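Nistlow chore arm, kids' play kit bundle: my review

14 Feb 2019

I've had the Nistlow arm on my bench for nearly nine weeks now, and people keep asking me the same thing: can it do chores yet? Fold towels, clear the table, pick up after the kids? So I've decided to review it the way I'd review a vacuum or a dishwasher. I don't care much about the spec sheet. I care whether it would save me a job on a Sunday evening.

The job for this review is fishing toys out of water. If you have small children you know this one. Bath time ends, the tub is full of floating and sinking plastic, and somebody has to get it all out before the plug does its thing.

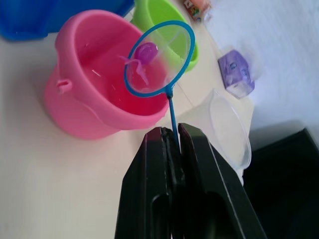
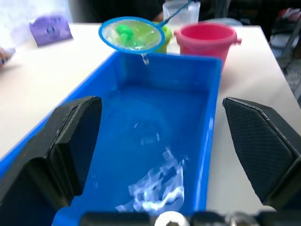 Toy net work at the table. Top: a purple-pink sea creature over the pink bucket. Bottom: a green catch over the blue tub, with water coming off the net.

I love this chore as a test, because it's so easy for us and so mean to a machine. Water moves. Shiny water moves and also throws light back at the camera. The net is see-through, the handle is skinny, and the thing you're after drifts off the moment you get near it. My four-year-old niece can do it while singing.

Let's start with what I liked. The grip is good! I was sure a thin plastic handle would spin in the fingers the second there was any weight in the net, and for the most part it stayed put. I also like that the arm uses the same net a kid would use. Some of the kits I've tried want you to bolt on a special tool for every little thing, and by the time you've changed tools you could have done the dishes.

Setup was fine, a bit long. The Fiore software found the arm on the second try, the menus make sense, and you can slow everything way down – please do that when there's water on the table. Mine came out of the box set much too fast, and I mopped the floor twice on the first night.

Now the grumbles. You still have to show it the job, over and over. My log says 1,827 practice runs across the whole time I've had it, counting all the chores and all the silly ones that went nowhere. Gaetano Pace, who sold me his old Prallden arm a couple of years back, thinks that's a low number and that I'm impatient. Fair enough, but I've never had to show my washing machine anything.

It also gets thrown by small changes. Move a bucket a hand's width and it may be fine, or it may reach for the spot where the bucket used to be. Swap the toys for ones with a different shape and the scoop comes in at a bad angle. And it is slow. Scooping out four toys takes it longer than it takes me to clear the bath, wipe it down and find the bath mat.

I tried towels and cups too, quickly. Cups are okay if they're standing up. Towels, no. It can grab a corner and drag it around, and I suppose you could call that folding if you were in a very generous mood (I wasn't).

How does it stack up against the Drarnness? That one feels sturdier and the cables are tidier, but its gripper pinches harder than I like for light toys, and the software made me want to lie down. If you already own a Drarnness I wouldn't switch. If you're starting fresh, get the Nistlow, and get it because you enjoy tinkering. I paid 600 for the play kit bundle secondhand and I don't regret it.

As a chore machine I'd give it a 4 out of 10. As a hobby, a 9. I'll have another go at the towels in June, when the next software update is supposed to be out, and I'll post how that goes.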